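Home | News | What's on | Groups | Contact

Lanis table sort gets going again at Flollska hall

The table sort is back! After a long break over the summer, the Lanis group has started up again at Flollska hall, and the first morning was a cheerful one. Doors opened at 9 and the kettle was on well before that.

If you've never been, it's a simple idea. Odds and ends from the kitchen and the picnic box go out on the table, all mixed up, and you work out what belongs with what – what gets eaten, what gets washed and what goes back in the cupboard. It's lovely to see how quickly people get chatting over a fork and a paper cup.
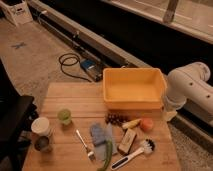 Fruit first, or cups first?

This was the big debate of the morning, and it's still not settled! One side likes to deal with the grapes and the banana straight away, before anything heavier can squash them. The other side goes for the cups, as they take up the most room and they're the easiest to knock over. The little green see-through one has plenty of fans already, and more than one person asked where to get one (sorry, it came in a mixed box from the Retine shop and we've not seen another).

Cloths are a subject of their own. Fold them, roll them or just drop them in the tub? We'd love to hear what you do at home.
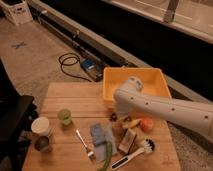

The table at Flollska hall, with the cups on the left and the yellow-orange tub still empty.

The hall dates from 1921 and the back room gets beautiful light in the mornings, so do come early if you can. There's space for 8 at each sitting. The Shi lane bus stops right outside, and there are bike racks by the side door.

Sessions carry on through the autumn and they're free. Bring a cup or a tea towel for the mix if you've got one going spare – the odder the better! To book a place, ring the hall on extension 958 or put your name on the sheet in the porch.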